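3.2. Altura de la superficie de trabajo y molestias lumbares

La bibliografía sobre mobiliario doméstico y escolar coincide en que la altura de la mesa condiciona la postura del tronco, pero casi todos los trabajos miden mesas nuevas en laboratorio. En este estudio se optó por medir las mesas en uso, tal como las encontramos en los talleres y aulas de Fudach y Rakena, con los tacos, alzas y recortes que los propios usuarios habían añadido con los años. La muestra final quedó en 1101 mesas, una vez descartadas las que no se utilizaban durante el curso.

La medición se hizo en cuatro puntos del tablero, uno por esquina, y se tomó como altura de referencia la media de los cuatro valores. Cuando la diferencia entre esquinas superaba los 9 mm, la mesa se anotó como desnivelada y se analizó por separado. El criterio procede del manual interno de Dedine, fabricante local de mobiliario, y resultó más práctico que el de nuestra campaña piloto, que obligaba a medir también el centro.
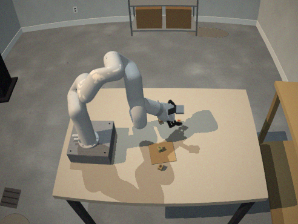

Figura 2. Tablero rectangular de color beige con equipo montado encima.
Texto y figura: Grupo de Mobiliario y Postura, Universidad de Jultano

Los tableros rectangulares fueron mayoría en los dos municipios. En Fudach predominan los de canto recto, comprados en un mismo lote para los talleres de formación; en Rakena la variedad es mayor y aparecen tableros redondos, sobre todo en las aulas de los más pequeños. No se encontró relación entre la forma del tablero y las molestias declaradas, de modo que en adelante se tratan juntos.

La altura sí mostró relación. Los usuarios que trabajaban de pie en mesas pensadas para trabajar sentados declararon más molestias en la zona lumbar que el resto, y el efecto se mantuvo al separar los turnos de mañana y de tarde. En las mesas con alzas la relación fue más débil. Una parte de esa diferencia puede deberse a que las alzas las coloca quien ya tiene dolor, y con los datos disponibles no es posible distinguir la causa del efecto. Por el mismo motivo se ha evitado hablar de mejora al comparar mesas con y sin alzas.

El desnivel merece un comentario aparte. En las entrevistas apareció con frecuencia como queja – los lápices ruedan, los recipientes se desplazan, hay que calzar una pata con cartón –, pero su asociación con el dolor lumbar no alcanzó significación estadística. Es posible que el usuario corrija la mesa antes de que el desnivel llegue a modificar su postura. También es posible que el cuestionario no recogiera bien este aspecto, ya que solo dos de sus preguntas se referían a la estabilidad del tablero y ambas figuraban al final.

El espacio libre bajo el tablero se midió desde el suelo hasta el elemento más bajo de la estructura. En los modelos de Dedine con travesaño frontal ese espacio era menor, y varios usuarios altos dijeron sentarse de lado para no golpearse las rodillas. La postura girada no estaba prevista en la plantilla de observación y se incorporó en noviembre, con la campaña ya empezada, por lo que los datos de Fudach la recogen de forma incompleta. En Rakena, donde se trabajó después, la plantilla se aplicó íntegra.

No se midió la altura de los asientos en los talleres, donde los taburetes pasan de un puesto a otro a lo largo de la jornada. En las aulas se midieron todos – mesa y silla como conjunto – y los resultados figuran en el apartado 3.3, junto con la distancia entre el borde del asiento y el borde del tablero.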